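We use cookies to remember your settings. Accept | Manage

Parcel shelf: new arrangements from December

The parcel shelf at Troltport has been full most evenings this autumn, and several tenants have had trouble finding their post. From December deliveries will be handled differently. Couriers will leave everything with the front desk, and Edit Vass will enter each parcel in the book under the name of the business. You will get a text when something has come for you. Please bring your door fob when you collect.

Parcels can be kept for two weeks. After that they go back to the sender, and any return charge goes on the tenant's account. Food, plants and anything needing a fridge should be collected the same day.
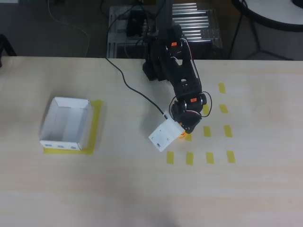 Large deliveries are a separate matter. If you are expecting a pallet or furniture, tell Tamara Harasym the day before so that the side gate can be unlocked. The gate code is no longer given to drivers. Golob and Fladudik share the ground floor passage and have asked that nothing be left there, even for a few minutes.

Flattened cardboard goes in the blue cage by the bike racks. Polystyrene is not collected and has to be taken away by whoever ordered the goods.

The desk closes at 6pm. For questions about a missing parcel ring extension 1663 and have the tracking number ready.

You are receiving this newsletter as a tenant of Troltport. Unsubscribe | Update your details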